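How to seat 88 guests without falling out with anyone

Posted 26 October 2021

Quick one as I've got a fitting in an hour. A few of you asked how we did the table plan for our wedding at Grorkbridge, so this is it, start to finish. Took us 3 evenings. Could of been two.

What you need

Sticky notes in 4 colours. A big sheet of card, or the back of leftover wallpaper. Pencil. The room plan from your venue, with real table sizes on it — ask for this early, ours took ages to send.

Step 1. Get the real number

Not the invite number. We asked 114 and ended up with 88. Chase the late replies by phone, texts get ignored. Put a cut-off in and stick to it.

Step 2. One note per person

Not per couple! People split up, or the plus one drops out, and then you're tearing notes in half. One colour for your side, one for theirs, one for shared friends, one for children.
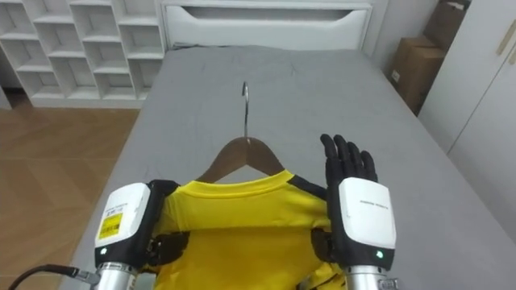
Write food needs on the note as well, small, bottom corner. Saves doing a second list for the caterers later. Nurnari did our food and wanted it table by table, so it was all there ready to type up.

Step 3. Place the tricky ones first

Divorced parents, the aunt who can't hear well, anyone in a wheelchair, babies near the door. Everybody else fits round them. Keep older relatives away from the speakers, we forgot and had to swap two tables on the day.

Step 4. Fill in by who they'd talk to

Same job, same age kids, same football team, whatever. Don't do a "singles table". Please. And try not to leave someone as the only stranger in a group of old school mates.

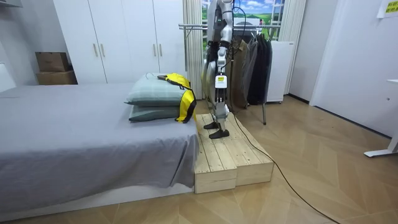 Step 5. Leave it overnight

Then look again with fresh eyes. We moved a whole table after breakfast.

Step 6. Type it up twice

Once by table for the venue, once by surname for the board at the door. Guests find thier name much faster by surname. Get someone else to check the spellings — mine had a cousin down under her old married name.

Our board was printed in Usstead, next day pick up. Leave printing till the final week if you can, somebody always cancels.

Place cards next time, once I've found where I saved the template.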